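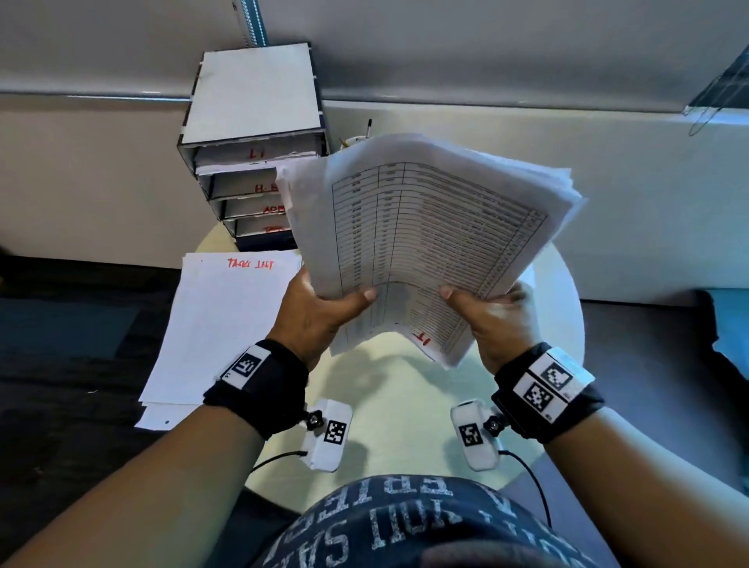
A reply under my last thread said any office still keeping paper should scan all of it, shred it, and stop paying for shelves. I got several versions of that, so I'm going to go through what it was like when we tried. Long thread.

Background for new followers. I do records for Bronness, a mid-size building supply distributor. We moved offices in July, from the old place on Orellana Street to two floors of a newer building. The old place had a file room. The new one has a closet.

The file room held 300 boxes. The closet holds 11 if you want to be able to close the door. So the rest had to be scanned, sent to storage or destroyed, and somebody had to decide which.

The first quote we got was for scanning everything. It was more than the movers, the new desks and the first month's rent put together. Management read the total and passed it back across the table without a word.

What people don't count when they say "just scan it" is prep. Staples come out. Sticky notes get moved so they aren't covering a line of text. Folded corners get flattened. Receipts get taped to full sheets. The scanner is the fast part.

Then somebody has to name the files. A scan called doc_1811.pdf is about as useful as a page at the bottom of a box. Less, in my opinion, since at least the box has a label on the end.

So before any scanning we made a list of what we had. Box number, department, date range, what's in it, who to ask. One line per box. It took most of the spring and it was the best time I spent on the whole move.

Things that were in the boxes: invoices, leases for warehouses we gave up long ago, three copies of the same safety manual, catalogs, holiday party sign-up sheets, a stapler, the manual for the stapler.

Also an entire box of blank forms with the old logo on them. We had paid to store those once already, at the place before Orellana Street.

The rule I use is simple. For each kind of record, how long are we required to keep it, and does anybody use it? If the time is up and nobody uses it, it goes. If the time isn't up, it stays, whether anyone likes it or not.

How long you have to keep things depends on where you are and what business you're in. Please don't take numbers from a thread. Ask your accountant and your lawyer, and get the answer in writing. Then file the answer.
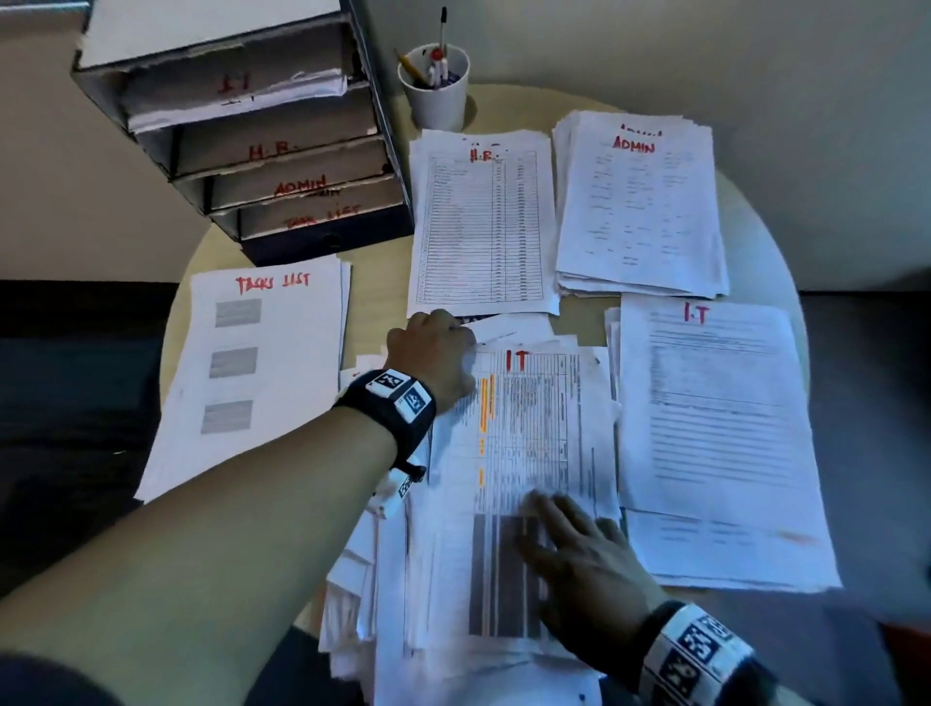
Five stacks, IT in the middle.

Sorting by department sounds obvious and it is where we had the most arguments. A record can belong to two places. A laptop purchase for a new hire: is that purchasing, IT or personnel? We had all three in three different boxes.

We settled it this way: the department that would get the phone call owns the record. If an auditor asks about a laptop, the call goes to IT. If a former employee asks about their start date, it goes to H.R. Other copies can be destroyed.

Personnel files got their own process. Separate room, locked, and only people who already had access to them did the sorting. If you're doing this at home with a small business, please do at least that much. Don't leave them out over lunch.

Someone asked what we mark things with. Letters big enough to read while standing up. I tried color dots at an earlier job and the person who knew what the colors meant moved to another state.

Work on one department at a time if you can. When we had several going at once, pages migrated. I found a forklift inspection sheet in with the insurance renewals and I still don't know how long it had been there.

Leave piles square at the end of the day, with a sheet on top saying where you stopped. I mean an actual sentence: "Checked through March, start at April." You won't remember on Monday.

Our software is Rurkotach, which came with the new phone system for reasons I wasn't told. It stores files fine. The search only looks at the title unless you turn on full text, and full text is three menus down. Turn it on first thing. We didn't.

For the scanning we ended up using a local outfit, Zilla, for the older financial boxes only, and did the small stuff ourselves. They sent back a test batch of 1000 pages before we agreed to the rest. I'd ask for that from anybody.

I checked the test batch against the paper. Most of it was good. Pages with pencil notes came out faint and a few double-sided sheets were missing their backs. They changed the settings and ran it again at no charge.

Don't destroy the paper the week you get the scans. We hold it for a quarter. Twice in that time I had to go back to a box, both times for a signature page that had been scanned upside down behind something else.

Shredding. We hired a truck that does it in the parking lot. You get a certificate afterward. Keep the certificate with the list of what was destroyed, otherwise you have a piece of paper saying that some paper is gone.

Where we ended up: the closet is full but the door closes. Contracts that are still active are in there, along with the corporate minute books and anything with a raised seal. Offsite storage has less than half of what the old file room had. The rest is scanned or shredded.

Cost, since I was asked. Less than the first quote by a lot, but my hours aren't in that number, and neither are the hours of the people I borrowed from accounts payable. Put those in if you're comparing.

To the reply I started with: I don't disagree that most offices keep too much. We did. I disagree with "just." If you scan a mess you have a mess you now need a password for.

If you want to start small, pick one drawer. Write down what's in it before you move anything. Look up how long you need to keep it. Do the next drawer another day.

A couple of people have asked for the spreadsheet columns. They are: box, department, record type, start date, end date, keep until, location, notes. Make the notes column wide.

I'll do a separate thread on email. It's worse.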